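FOR IMMEDIATE RELEASE – October

Ridelo opens its new furniture workshop and showroom in Larniden

I've been wanting to write this one for a long time, so forgive me if I ramble a bit! Ridelo is moving down the hill from Wandatberg and into the old print works in Larniden, and the doors open this October at 10 in the morning. We've outgrown the barn. Anyone who has squeezed past the band saw to pick up a bookcase knows exactly what I mean.

The new place gives us 2,595 square feet under one roof, with the workshop at the back and a proper showroom in front (with heating, finally). You'll be able to watch us cut and glue through a big window, and yes, you can knock and ask questions. We like questions.

We're also launching Bravo, our first full line of small-space storage. It has 13 pieces, from a narrow hall bench to a corner wardrobe, and every one of them fits through a standard apartment door. I carried the wardrobe up three flights myself to make sure – never again, but it fit. All of Bravo comes with a 12-year guarantee on joints and runners, and the first 100 customers through the door get free local delivery.

If you already own something from the Wandatberg days, bring us a photo or a loose handle and we'll sort out repairs at the new counter. Old orders carry over just as they are, so there's nothing you need to do.

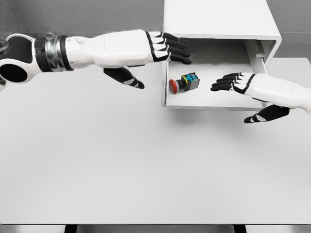
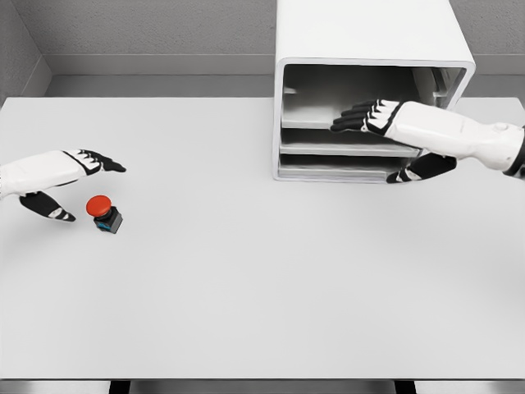
I get asked all the time what to look for when you buy storage for a small home, and my answer is pretty dull: measure with everything open. People bring me the width and height of a cabinet and forget the rest. A drawer like the white one in the first picture needs clear space ahead of it once it's pulled out, and in a tight hallway that can be the difference between a handy unit and a bruised shin. Bring your measurements along on opening day and we'll mark them out on the showroom floor with tape, then you can walk around and see how it feels. Coffee's on us until noon.

Press visits are welcome any morning during opening week. Just call the Ridelo workshop ahead of time so we can switch off the saws.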